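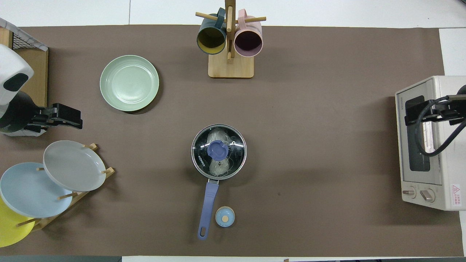 The Undbridge Conflict Review is a monthly bulletin on armed groups, ceasefires and border security, edited by Nighat Kakakhel. Each issue contains two long briefs and a profile of a commander or political figure. Back issues may be read in print at the Lemano reading room. Tables there are covered in brown paper, as on the one shown, and the covering picks up faint scuff marks and small dark specks with use. Ink pens are not permitted.

How many issues are available?
The archive holds 124 issues. The first 19 exist in print only.

Who may submit a brief?
Analysts, journalists and graduate students with direct knowledge of a region. Briefs should not exceed 3000 words, notes included.

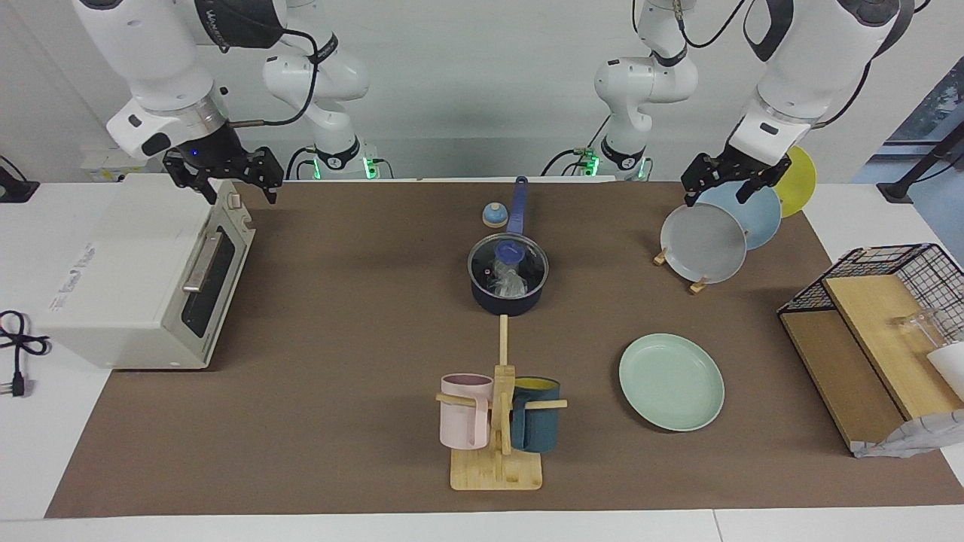 Submissions are read by Arif Wijesinghe and one outside reviewer. A decision normally follows within two months – longer for those received in August.

Are sources named?
Only with written consent. Interview notes remain with the author.

May I reprint a profile?
Yes, with permission. Requests should be addressed to Stefaniia Hutsuliak and should state the title, the issue and the intended use.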